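# Chapter 6: Watching a Robot Pick Something Up

In February our class went to the open day at Zisden, a small automation workshop on the edge of town. There were 20 of us. We had read about grippers in Chapter 5, but most students had never spent a morning with people who program them.

Our guide, Dela Appiah, began at a row of desks. She explained that a new pick-up task is first tried in simulation, where a wrong move costs nothing. Her colleague Mitiku Endale kept a notebook of failed runs, and he let us read a page of it. Most entries were short: "too high", "closed early", "pushed it away".

The demonstration used one task. A single arm had to reach a small, round, flat item on a table and close its gripper on it. Flat things are hard to grip – the fingers have to come down very close to the table without striking it, and there is little edge to hold.

As you read this chapter, keep three terms in mind:

- **Approach:** the path the arm takes toward the object.
- **Grasp pose:** the position and angle of the gripper at the moment it closes.
- **Clearance:** the space between the gripper and whatever is near it.

Yolotzin Cárdenas, a student in the group, asked how many attempts the program needed before it was any good. Mitiku said 4000 for this task, run overnight. We will come back to that number in Section 6.2, when we look at how attempts are scored. 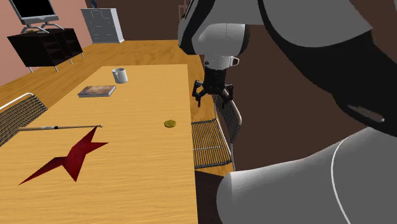
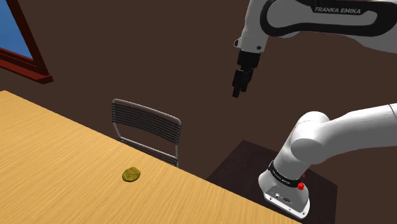
The same simulated table, with the yellowish disc in each view.

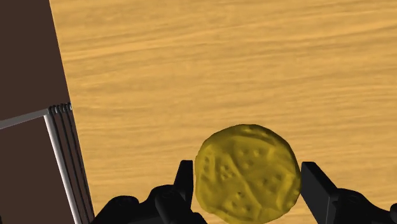
**Why do programmers test a task in simulation before using a real arm?**

A simulated arm can repeat a task many times without wearing out parts or damaging anything. The programmer can change the object, the table or the starting position in a few seconds. The real arm still has to be tested afterward, as friction and weight are never copied exactly.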